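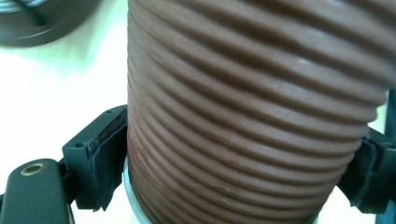
Vullthorpe Site Services, Waste and Supplies list

Subject: Re: paper stream rejected again, January

Koen,

Your figures match the weighbridge tickets. The load was refused for liquid and for lined board mixed in with office paper. The contractor's limit on lined board is 7 kg per 200 kg of paper, and the limit for free liquid is nil.

The liquid comes first. The 70 litre bins on the ground floor have no drip tray, so anything poured in ends up in the paper beneath it. I have asked Manole for a quote on trays that fit the existing frames.

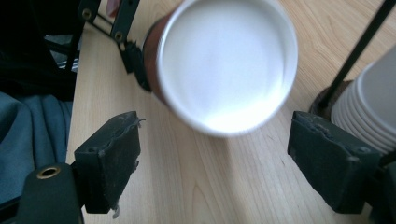 The upper floors use the older bins, which have a separate inner bucket. Those bags passed, and I would leave them as they are until the contract is renewed.

On lined board, the label on the lids says "paper and card". That wording is too broad. Milk cartons, freezer boxes and most drinks cups carry a thin lining, and all of them go in the third bin. The new label should name these items in large type, with no symbols.

Please send comments on the wording before it goes to print. The label stock comes in packs of 100 and we will order one pack.
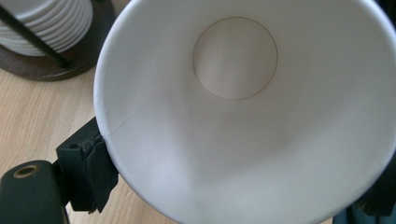 Lucrezia Monti, 19 February 2024

Original message
From: Koen Dijkstra
To: Waste and Supplies list
Subject: paper stream rejected again, January

All,

The January load from Presonness came back as general waste. We were charged at the general rate plus a handling fee. The ticket gives two codes, one for wet material and one for composite board.

Can someone confirm whether the Brollunus building uses the same lids as ours? If it does, the labels should be changed in both places on the same visit.

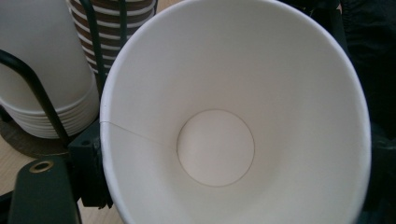 Inside of a white paper cup, with side seam and base crease.

I also need to know who holds the key to the outside store. The spare lids are in there and I would like to check the fittings before ordering any more.

Koen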